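# Método Gerna

O **método Gerna** é um procedimento de aprendizagem robótica em que um braço manipulador aprende a empurrar objetos sobre uma mesa a partir de instruções em linguagem comum, do tipo "leve a estrela para junto do cubo". Foi proposto por Nilmini Pathirana e Jussara Sales, que o apresentaram em agosto de 2020, e deve o nome ao primeiro programa de controle escrito pelas duas autoras.

## Funcionamento

Ao contrário de tantos trabalhos dedicados à preensão, o Gerna dispensa os dedos: o braço termina numa haste, e tudo o que ele sabe fazer é encostar, empurrar e contornar. Parece pouco, mas quem já tentou arrumar migalhas com a ponta de um lápis compreende logo a dificuldade, pois cada peça desliza e gira à sua maneira (as cilíndricas, quando deitadas, ainda rolam!).

As peças são blocos de plástico de encaixar, em vermelho, amarelo, verde e azul, dispostos sobre uma tábua de madeira clara. Como há formas repetidas em cores diferentes, por exemplo uma estrela verde e outra vermelha, a instrução precisa ser lida por inteiro, e o sistema não pode se guiar apenas pelo contorno.

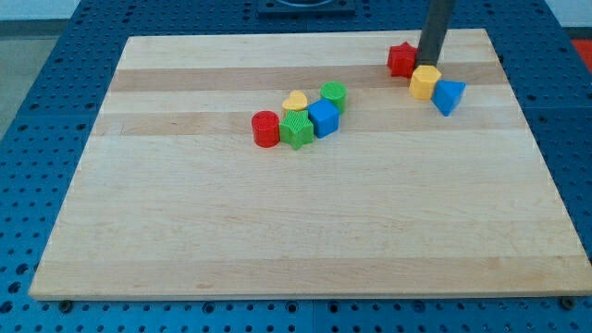 ## Treinamento

A política de controle é treinada por imitação, com demonstrações de 50 operadores. Depois de cada sessão, outra pessoa assiste à gravação e escreve, com as palavras que lhe vierem à cabeça, o que o braço fez em cada trecho. Essa rotulagem posterior, a que as autoras dão o carinhoso nome de *Skundano*, é a parte mais demorada do processo e também a mais estimada por quem o adota.

## Limitações

O método lida mal com blocos encostados uns nos outros, que tendem a andar juntos quando se queria mover um só. Instruções com mais de 3 etapas costumam ser divididas à mão. A variante Farahani procura remediar o primeiro problema com um empurrão curto de separação, feito antes do movimento principal.

## Ver também

- Aprendizagem por imitação
- Manipulação não preênsil
- Skundergate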